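News / Research / Robotics and Automation

Search this site Enter keywords Go

Home About Research People Media centre Contact

Conthorpe researchers report new method for teaching robots to handle clothing in the home

The Eritz group at Conthorpe has released the results of a study into how robots can learn to pick up, turn and fold garments in ordinary bedrooms. The method, named Bimeo, relies on demonstrations given by people using a pair of hand-held grippers, and requires no robot to be present while the demonstrations are made.

Clothing remains one of the more difficult subjects in household automation. A garment changes shape each time it is touched, and a fold that is plain to one hand may be hidden from the other. The Bimeo method treats the views from both grippers as one record, so that the movement of each hand is learned in relation to its partner.

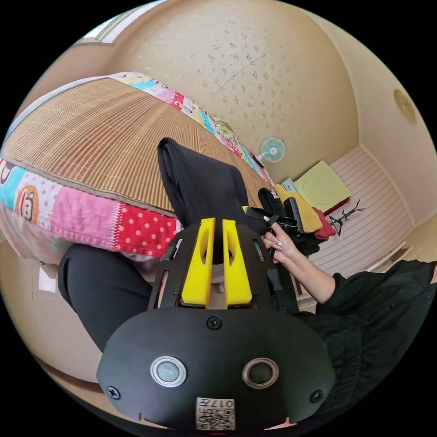

The study was confined to private homes and to the furnishings already in them. Demonstrators worked at the bedside, at the height and in the light that the room offered, and were asked not to clear a special surface. A dark garment held up between the yellow fingers of the gripper, with a bamboo mat and a patchwork quilt behind it, is typical of the material from which the system must learn. Strongly patterned bedding had caused difficulty for earlier versions, which tended to mistake the edge of a printed patch for the edge of the cloth.

The group recorded 1188 demonstrations over 20 homes. Each was divided automatically into short stages, such as grasping, lifting and laying down, and a control policy was then trained on the stages together with the points at which one passed into the next.

"We wished to learn from people working at their own pace, in rooms they had not arranged for our benefit," said Katalin Boros, who led the study. "The pauses and second attempts have been kept in the training material. They tell the system a good deal about when a grasp should be given up."

The principal findings of the study are as follows:

- Policies trained on paired views completed almost 40 per cent more folds than policies trained on the view from one gripper alone. Both were tested on the same garments.

- Performance depended closely on the second hand. Where one gripper holds the cloth and the other approaches it from the side, the paired record allows the system to judge the distance between the two tips.

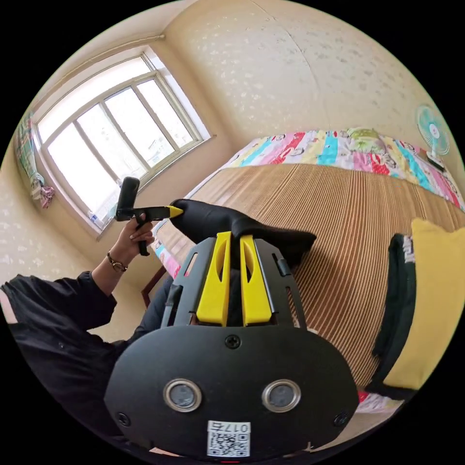
- Trousers proved harder than tops. Most failures occurred when one leg had folded beneath the other before the first grasp.

- The benefit of further demonstrations in the same home fell away quickly, while each additional home continued to improve results.

Testing was carried out on a two-armed robot at the group's laboratory, using 7 types of garment. None of the individual garments used in testing had appeared in the demonstrations. The robot was permitted one further attempt after a failed grasp, and a fold was counted as complete only when the garment lay within a marked outline.
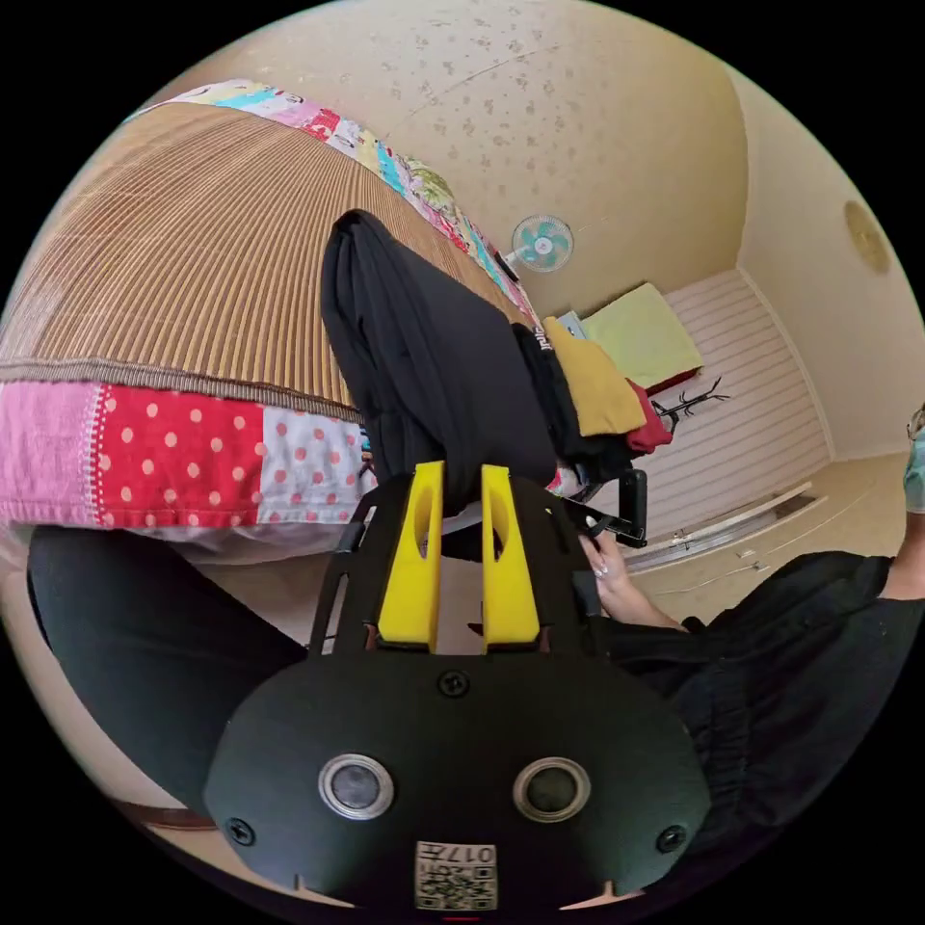 Trials in which the robot required assistance were recorded as failures. The group has also reported the time taken for each fold, which remains considerably longer than that of a person, and advises that the present results should not be read as a measure of readiness for domestic use.

Next stage of the work

A second phase will begin in February in partnership with Pálfi, and will extend the method to bed linen and towels. It will also examine whether a robot can choose for itself where on a garment to begin. At present the first grasp is selected from those seen in the demonstrations, and this serves poorly when trousers lie bunched across a mat with only one leg opening in clear view. 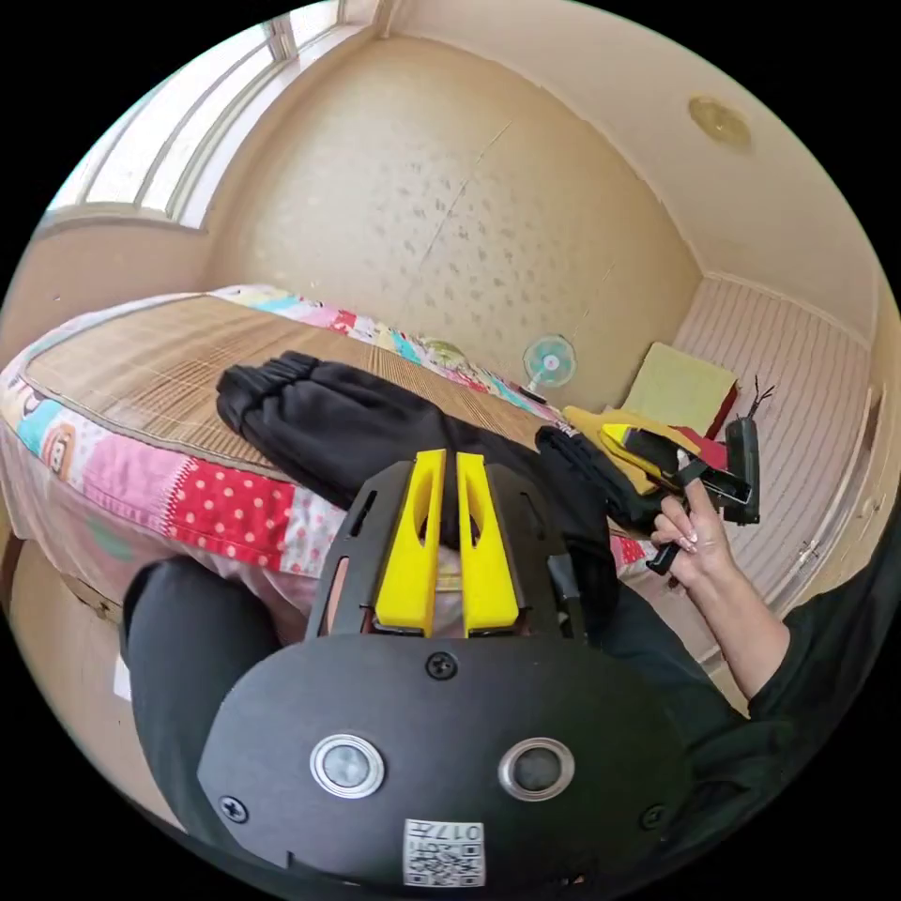
Dorottya Kovács welcomed the findings but remarked that the comparison between one view and two would be more persuasive if it were repeated on a robot of a different make. She added that the decision to publish the failed trials alongside the successful ones would be of use to other laboratories. The Eritz group has confirmed that a repeat of the comparison is planned for the second phase.

The full report and the list of test garments are available on request from the Conthorpe media centre.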